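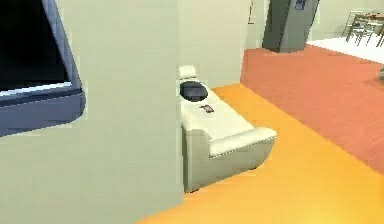
Sosari Opens Furniture Rental Program to Small Landlords in October

Sosari, a furniture rental company serving apartment owners and property managers, will open its program to landlords with as few as two units in October. Until now the company has worked only with buildings of 28 units or more.

The new service, called Sosari Small Portfolio, covers living room, bedroom and dining furniture, along with lamps, rugs and decorative items. Landlords choose a furniture plan for each unit, and Sosari delivers, assembles and later removes everything on it. Rental terms begin at two months.

"Most of the calls we turned down last year came from people who own a duplex or a couple of condos," said Faustine Aubert, head of rental operations at Sosari. "They wanted the same thing the larger buildings were getting, and our minimum kept them out. We had to change how we route deliveries before we could say yes."

Sosari currently has 1,354 furnished units under contract. The company expects most of the first Small Portfolio customers to be owners who rent to traveling nurses, visiting faculty and employees on temporary assignment.

How the program works

A landlord starts by submitting a floor plan or a set of room measurements for each unit. Sosari returns a proposed furniture plan and a monthly price. The landlord can accept the plan, swap individual pieces or remove a room entirely. Once the plan is approved, delivery is scheduled for a window between 8 a.m. and noon or between noon and 5 p.m.

Delivery crews carry furniture in, put it together, place it according to the plan and take the packing material with them. The landlord or a representative signs a condition sheet at the end of the visit. The same sheet is used at pickup, so that both sides are working from one record.

Normal wear is included in the monthly price. Stains, burns, broken frames and missing pieces are billed to the landlord at the rates printed in the rental agreement. Landlords may pass those charges on to tenants where their lease and local law allow it, but Sosari does not bill tenants directly.

Three furniture plans

Small Portfolio customers can choose from three plans. All three can be mixed within one property.

Gajewski is the basic plan. It includes a couch, a coffee table, a dining table with chairs, a bed with a mattress, and a dresser. It is meant for studios and one-bedroom apartments.

Zirnar adds a desk and chair, nightstands, an armchair and a media stand. Sosari expects this to be the most requested plan for tenants who work from home during their stay.

Tornix is the full plan for larger apartments and houses. It includes furniture for a second and third bedroom, outdoor seating where there is a balcony or patio, and a wider choice of upholstery.

Rugs, lamps, mirrors and decorative plants are offered as add-ons to any plan. Customers may add up to 8 of these items per unit without a change in the delivery fee. The add-on list has a range of shapes for narrow spaces, including slim branching trees in small square pots that can stand in a corner.
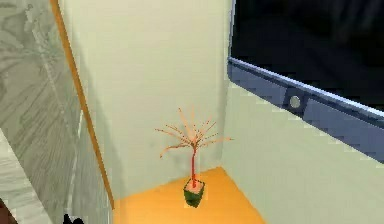

Changes to delivery and storage

To serve smaller properties, Sosari has reorganized its delivery schedule. Trucks that previously went to a single building will now make several stops on the same route. Each unit's furniture is grouped and labeled at the warehouse the afternoon before delivery and loaded in reverse stop order.

The company has also changed how it handles returned furniture. Pieces are inspected, cleaned and repaired at one location before going back into stock. Mattresses are not reused in the rental program. Couches and armchairs that no longer meet the company's standard for rental are sold through its clearance room, and the sale price is shown with a note on any visible damage.

"A large building can give us a loading dock and an elevator for the whole morning," Aubert said. "With a duplex, we may have a front step and a parking space on the street. Crews need to know that before they leave, so we now ask about stairs, door widths and parking when the order comes in."

Landlords whose units cannot be reached by a standard truck will be offered a small-vehicle delivery at an additional charge. The charge is quoted before the agreement is signed.

Pricing and agreement terms

Monthly prices depend on the plan, the number of rooms and the length of the rental. Longer terms carry a lower monthly rate. There is no sign-up fee. A security deposit equal to one month's rental is due before the first delivery and is returned after pickup, less any charges for damage.

Landlords can extend a rental month by month after the first term ends. Notice of 28 days is required for pickup. Furniture may be moved from one unit to another under the same ownership if Sosari is told in advance, and the company will handle the move for a flat fee.

Customers who want to keep individual pieces can ask for a purchase price at any time after the first term. Part of the rent already paid on the piece is credited toward the purchase.

Existing customers

Property managers already under contract will see no change to their pricing or service contacts. They may use Small Portfolio for separate properties that fall below the earlier minimum, and those units will appear on the same monthly invoice.

Availability

Applications for Small Portfolio will open in October through the Sosari website and by phone. Landlords should have proof of ownership or a management agreement, room measurements and a preferred delivery period ready when they apply. Approved applicants will receive a furniture plan and price by email.

About Sosari

Sosari rents furniture to apartment owners, property managers and corporate housing providers. Its services include planning, delivery, assembly, pickup and repair.

Media contact

Faustine Aubert
Head of Rental Operations, Sosari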